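Kabelsalat ade: den Schreibtisch in einem Nachmittag aufräumen

Wer einmal damit anfängt, hört so schnell nicht wieder auf, versprochen! Ich habe im Januar mein Arbeitszimmer umgekrempelt und bin immer noch ganz begeistert.

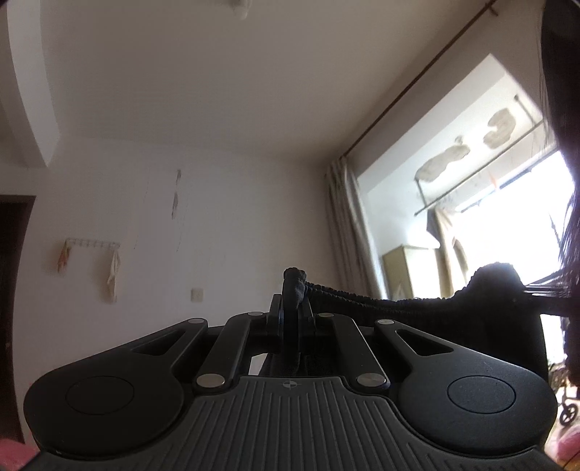
Was ihr braucht

Klettband von der Rolle (drei Meter reichen locker)
Eine Kabelwanne zum Anschrauben, meine ist die Gudeta
Eine Steckdosenleiste mit Schalter, am besten mit langem Zuleitungskabel
Kreppband und einen Stift
Schraubendreher, Bleistift, Taschenlampe

Schritt 1: Alles ausstecken

Ja, wirklich alles. Rechner herunterfahren, Leiste aus der Wand ziehen und dann jedes Kabel einzeln herausfischen. Bei mir kamen 14 Stück zusammen, und drei davon führten nirgendwohin. Die dürfen gleich in die Kiste.

Schritt 2: Beschriften

Ein Stück Kreppband um beide Enden, Gerätename drauf, fertig. Den Tipp habe ich von Wubit Alemneh, die ihre Kabel zusätzlich nach Farben sortiert – sieht toll aus, war mir aber zu viel Bastelei.

Schritt 3: Wanne montieren

Haltet die Wanne hinten unter die Tischplatte und zeichnet die Löcher an. Vorher unbedingt messen, wie dick die Platte ist! Die Schrauben bei der Gudeta waren mir zu lang, ich habe kürzere aus dem Baumarkt genommen. Vorbohren lohnt sich auch bei weichem Holz.

Schritt 4: Leiste hinein, Kabel bündeln

Zuerst kommt die Steckdosenleiste in die Wanne, Schalter nach vorn. Dann die Netzteile daneben legen, mit etwas Luft dazwischen, die werden warm. Überlängen in lockere Schlaufen legen und mit Klettband fassen. Kabelbinder gehen auch, aber beim nächsten neuen Monitor flucht ihr.

Bei höhenverstellbaren Tischen: einmal ganz hochfahren, bevor ihr festzieht, und an der Rückseite genug Spiel lassen.

Schritt 5: Einschalten und prüfen

Alles wieder anstecken, Leiste an, jedes Gerät kurz testen. Zum Schluss mit der Taschenlampe unter den Tisch leuchten und schauen, ob irgendwo noch etwas durchhängt.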